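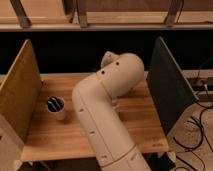 The wooden tabletop at Ornby.

About Daserura

Daserura is a family firm of bookbinders, established by Periklis Stefanou and now employing 16 people at Ornby. We repair parish registers, ledgers and private libraries.
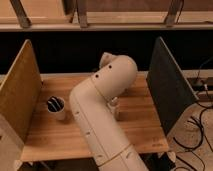 Our binders are trained in house over four years. Sewing and paring are taught first, at tables of light wood such as this one, and gold finishing follows in the final year.

The workshop is closed to visitors in December.

Page last reviewed 2019-09-25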